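**Subject:** Re: [bench-learners] June collection, how many is enough?

Orysia Kravchuk wrote:

> Hi all,
>
> Quick summary of where we are. We have 121 recorded runs of the tool sorting task, and Makokha has offered their second bench so we could have 600 by the end of June if people sign up for slots. The Kollix write-up got a working policy from fewer than that, on a task I'd call harder.
>
> My suggestion is that we keep the setup exactly as it is, push through to 600, train once, and then talk about results. Changing things halfway makes the set messy and we'll never know what we were measuring.
>
> Objections welcome, but soon please.
>
> Orysia

Soon it is, then. I object.

I've got nothing against the number. My trouble is that I spent an evening scrubbing through the runs we already have and I came away thinking we have the same run over and over. Same organizer, same mat, same neighbourhood of starting poses. Whoever is driving has got good at it, and getting good at it means they all take the same path in. A model trained on that will look terrific on our bench on the day we demo it, and I wouldn't put money on it anywhere else.

I also don't think the Kollix comparison holds up. I read that write-up twice and couldn't find how they picked their test positions. If they tested where they trained, the figure tells you about memory. Maybe they didn't. They should say.

Two views from the wrist, for anyone who only ever looks at the plots:
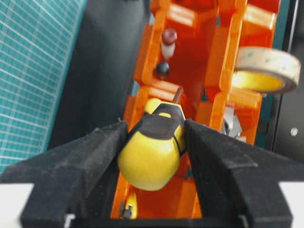
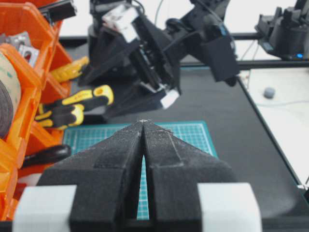

On labels, which I think is the bigger problem and which your summary skipped: Fetia's script marks a grasp as started when the gripper command passes a threshold, and I don't trust it. The command isn't the contact. Take the yellow and black screwdriver in the first picture, with the handle right there between the fingers. I can't say from that one view whether it's held or about to be, and I've looked at a lot of these. If I can't, then a label taken off the motor command is a guess with a timestamp on it, and we'd be feeding the thing 600 guesses. I'd like somebody to go through a small batch by hand and see how far off the script is. If it's within a couple of frames I'll shut up about it.

The other thing is colour. Orange bins, yellow handle, green mat. Lovely to look at, and very easy for a network to latch on to. I'd swap the organizer for something dull for a stretch and see what the validation loss does. Josis has a grey one in the storeroom, or did at Christmas.

As for a messy set - you can tag the sessions. There's a field in the metadata for it that we've been leaving blank since the start. Put the organizer, the mat position and the driver in there and anyone who wants the tidy subset can filter for it.

So what I'd do instead:

- Stop at 121 for now and train on it, badly if need be.
- Test with the organizer moved and turned, 4 placements, none of them in the training set.
- Hand check the grasp labels on a few dozen runs.
- Then decide about the second bench.

Training takes an overnight job. Getting to 600 takes most of the month and everybody's patience, and I'd rather find out we're wrong first. I remember the drawer task. We collected for weeks, moved the cabinet a hand's width to the left, and the whole thing fell over. People went quiet about that one pretty fast.

I can do the hand labelling if someone gives me access to the raw video. The copy on the share is compressed and the fingertips turn to mush, black on black. Orysia, is that you or Fetia?

I'm on the bench until 4 most afternoons if anyone wants to come and argue in person.

R.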